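Planning the equipment for a bin-picking cell: what we would buy, and in what order

Group project report by Aino Honkanen and Ruaridh Munro
Spring term, Varkdale

1. What we were asked to do

Our brief was to plan the equipment for a small teaching cell where an arm picks blocks out of a metal bin. The arm is already in the lab, so the project was never about choosing a robot. It was about everything else: the fingers, the clamps, the cable parts, the bins, the spares, and how to spread the money over two terms. We thought this would be the dull half of robotics. It was great fun, and we both came out of it reading parts catalogues on the bus.

The budget we were given was £3000. We were told to hold some of it back for the second term, and to be able to defend every line.

2. How we went about it

We split the work. Aino took everything from the wrist outwards (gripper, fingers, cables) and Ruaridh took everything from the table upwards (bin, clamps, floor markings, storage). We each spent time with the cell as it stands now and wrote down every part we touched, then swapped lists and tried to find what the other person had missed. Aino had forgotten finger covers. Ruaridh had forgotten spare blocks, which is quite a thing to forget for a block-picking cell.

After that we asked for quotes from two suppliers, Gretau and Cairns. Gretau sells complete kits and replies within the hour. Cairns sells single parts, takes longer to answer, but the person on the phone went through our whole list with us and talked us out of a couple of items.

3. The cell as it is

The picking area is an open metal bin held down with clamps. The gripper has two fingers covered in a crinkly, shiny silver material, and it works on rectangular blocks in red and dark green. The cables run down the outside of the arm to the wrist, yellow and black together, with a fairly generous loop at the orange joint. We have spent many happy hours looking at that loop! It needs enough slack for the wrist to turn, but the more slack there is, the more there is to catch on a bin wall when the arm reaches low.

The other thing we kept coming back to was how close the blocks can lie. When two are flat against each other there is hardly a gap for a finger to go into, and this decided a lot of our spending on the gripper side.

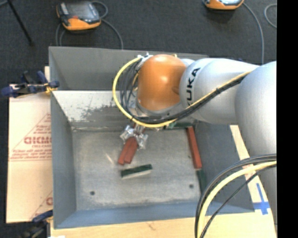

4. What we would buy first

Fingers. A set of slimmer fingers, plus enough covering material to last both terms. We put these at the top because every group that uses the cell will be working with them, and because finger shape is the part students can learn most from changing.

Cable management. A proper cable guide for the wrist, with new ties and sleeves. Cairns was clearly better for this, as Gretau would only sell the guide as part of a kit with a controller bracket we have no use for.

Bin fixing. A base plate with locating pins, so that the bin goes back to the same spot each time it is lifted out. Clamps are cheap and quick and we would keep them for trying out new layouts, but a plate should save a lot of measuring.

Spares. More blocks, in the same sizes, and a second bin.

Taken together, the first order comes to £2000 with delivery. The plate is the biggest single item and the one we argued over most. Ruaridh wanted it straight away, Aino would have waited. We went with Ruaridh, mainly on the grounds that the later items are easier to set up once the bin has a fixed position.

5. What can wait

A camera mount and a better light are on the second-term list. Gretau quoted £1120 for a package of both, which goes over what is left after the first order. We then found that Putard makes a plain mount without the light. We have not had a price from them yet, so that line in our table is still blank.

Storage boxes are also in the second term. They can come out of whatever remains.

6. What we would do differently

We should have asked for quotes much earlier. Two weeks went by waiting for numbers, and in that time we built a very pretty spreadsheet full of guesses, nearly all of which had to be replaced. We also left delivery costs out of our first version, and they are not small for a metal plate.

And we would talk to the people who use the cell before drawing up the first list. We did this in the final week, over tea, and got three good suggestions in ten minutes – one of them, a tray for blocks that are waiting to go back in the bin, went straight onto the spares line.

The full parts table and both suppliers' quotes are in the appendix.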